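About us

Sulero is a small newsletter about how politicians talk to and about the press. We read transcripts so that you can get on with your evening. It goes out on weekday mornings, usually before nine, and is written by five people who have all, at some point, been told by a press officer that they had misunderstood the question they themselves had asked.

How it began

Bart Wouters and Wim Declercq shared a desk at a regional paper for eight years and an opinion of its coffee for slightly longer. When the paper cut its parliamentary page, they carried on writing it anyway and emailed it to 19 people, several of whom were relatives. Bart's mother unsubscribed in the second week. She has since come back, on the free tier.

The name was meant to be temporary. Wim found it on a tin, we printed it on the invoices, and changing it now would mean talking to the bank again.

What we do

We follow speeches, briefings and committee hearings, and check what was said against what was reported. Sometimes the politician has been hard done by. Sometimes the reporter has. Quite often both are quoting a third person who never said it, and those are our favourite mornings.

We don't endorse parties or candidates. We have been called a mouthpiece for the government and a mouthpiece for the opposition, once by the same reader, in the same email.

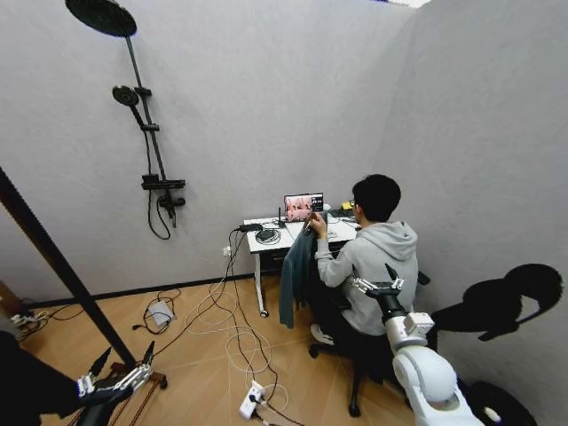
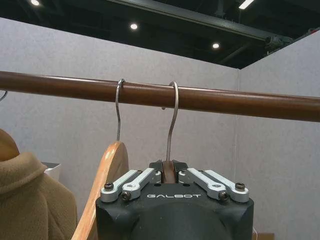 People

Bart Wouters, editor. Covers party leaders and their spokespeople. Believes a quotation should include the end of the sentence. Has lost friends over this.

Wim Declercq, deputy editor. Runs the transcript archive, which we call Wama, and which stood at 1,352 speeches when we last updated this page. He would like it known that they are all indexed. The index is in his handwriting, but they are all indexed.

Erdal Akyol, elections and polling. Came to us from local radio, where he learned to fill four minutes with no result to announce. Writes the Friday column on numbers that don't mean what the minister would like them to mean.

Pirmin Haslinger, foreign press. Reads the papers in three languages and disagrees with the leader writers in all of them. Also looks after the website, so complaints about the search box are his.

Sem Mertens, subscriptions and corrections. Sem answers the post – all of it, including the letters in green ink.

Who pays

Readers, mostly. The rest comes from a modest grant from the Brouwer fund, which has renewed it each January so far and has never asked to see a draft. We also sell one advert a week, at the bottom of the page where it can't frighten anyone. We take nothing from parties, lobby groups or the offices of anyone we write about. The last such offer was a fruit basket. We sent it back, with some regret about the pears.

When we get it wrong

We print a correction in the next issue, at the top, in the same size type as everything else. Our longest ran to 13 lines and concerned the spelling of a junior minister who turned out to be two junior ministers. If you have spotted something, write to the corrections desk through the contact form and say which issue you mean. Please don't ring Bart.

Working with us

We take pitches from freelances and pay on publication. Send a paragraph, not the whole piece, and tell us who you have spoken to. Hosting and payments are handled by Olimeck, and if your subscription has gone missing Sem can usually find it.

Page last updated Wednesday, August 7, 2019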